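Gripper corner: new pads, pins and a sorting session

Hello again from the kitchen end of the project! Last issue I promised you something on how we look after the hand-held grippers, and then I got three emails about it in one week, so I'd better deliver. If you only came for the data numbers, skip to the bottom. If you have ever had a box slide out of your jaws halfway to the bin, stay with me.

The pair we use most is the one we call Tremblay (the house we first took them to was on Tremblay Road, and the name stuck to the grippers long after we moved on). They're black, they have blue pads on the fingers, and they get used hard. By May the old pads had gone shiny and a bit hard at the tips, and Normand Lavoie, who does most of our bench work, finally took them away from me and said I could have them back when they were fit to use.

He swapped the pads on both units, cleaned out the linkages and went over every pivot pin. The pads are the easy part. You peel the old strip, scrape off what's left of the glue (a plastic scraper please, I have ruined one finger with a knife and that was enough), wipe it down, and press the new strip on from the middle outward. Then leave it alone overnight. I know. I never want to either.

The pins take longer. Normand checks each one by holding the finger still and wiggling the link next to it, and if he can feel play he pulls the pin and looks at the hole. One of ours had worn slightly oval — that link went in the trash and we fitted a spare from the Danon kit. Nothing gets oiled, by the way. Oil finds its way onto the pads sooner or later and then you're back to step one.

Once they were together again I took them out for an evening of household stuff, with small gift boxes and black plastic bags on the list. I like a gift box for this. It's shiny, the sides give a little, and if your pads aren't meeting squarely it twists in the jaws and you know right away.

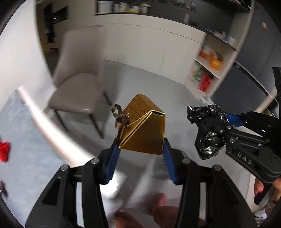 What we check before a session

Alaric Kincaid asked me to write down the routine, so I'm putting it in the newsletter where he can't lose it. Open and close each gripper ten times with nothing in it and listen. A click at the same spot every time usually means a pin is riding up. Look at the pads from the front with the jaws nearly shut, and check that both tips arrive together. Then pick up something stiff, then something limp.

Limp is where I catch most problems. A plastic bag bunches up between the fingers, and a loose flap can end up lying over the linkage. If a flap gets into a joint, stop and open the jaws fully before you pull. Please don't yank it out sideways! That's how we bent a link on the Zadetik set last winter, and Normand still brings it up.

We also run the two units together, one holding a bag and the other a carton, and bring them in close to each other. Does one hand feel heavier to close than the other? Write it on the tape on the handle and tell us when you bring them back.

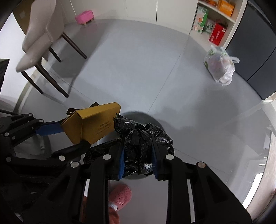 Both Tremblay grippers at work: a mustard-yellow box on the left, a black plastic bag on the right.

As for the numbers, the service log now says pads every 500 grasps and pins every 2,000. The pads were on a longer interval before and I think that was too hopeful. The shared folder has 132 clips from the Inen sessions still waiting for labels, so if you have a free hour, you know where to find me. New pad strips are in the second drawer of the bench, and if you take the last packet, put a note on the drawer.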